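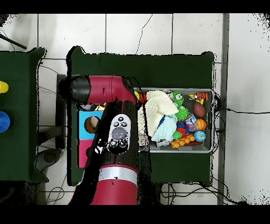 Break-in tips for the house and shop, updated 2/6/20

Two garages got hit on Clesstead in June and one more since, so putting the list back up. Quick version, I'm typing on lunch.

Front door first. Pull the short screws out of the strike plate and put in 3 inch ones, long enough to bite the stud. Drill pilot holes or you'll split the jamb. Same for the hinges, one long screw each is plenty.

Sliding door: cut a broom handle to fit the track. Snug, not jammed.

Garage. Don't leave the opener clipped to the visor if you park outside. The side door needs a real deadbolt, most of them came with a knob lock and nothing else. Frost the window with soapy water and the peel and stick film, takes ten minutes. Squeegee from the middle out.

Tools. Write down serial numbers. Sem Van Hecke lost $2,378 worth out of his shed on Bornby and had numbers for exactly one drill, guess which one he got back. Engrave the rest, or paint a stripe on the handle in some ugly color.

Ladders get locked up too. Chain thru the rungs, not around the rail.

Lights: motion light over the driveway, aim it down, not at the neighbors bedroom. Wipe the sensor when you clean gutters. Spider webs set it off all night.

Going away? Stop the mail, have someone roll the trash cans back. Lamp timer in a room people really use, and change the times every few days.

If you come home and the door's open dont go in. Back to the car, call from there. Don't touch the knob or sweep up glass untill they've been.

Padlock frozen or gritty, use dry graphite. Oil just makes mud. A tube lasts me 12 months easy.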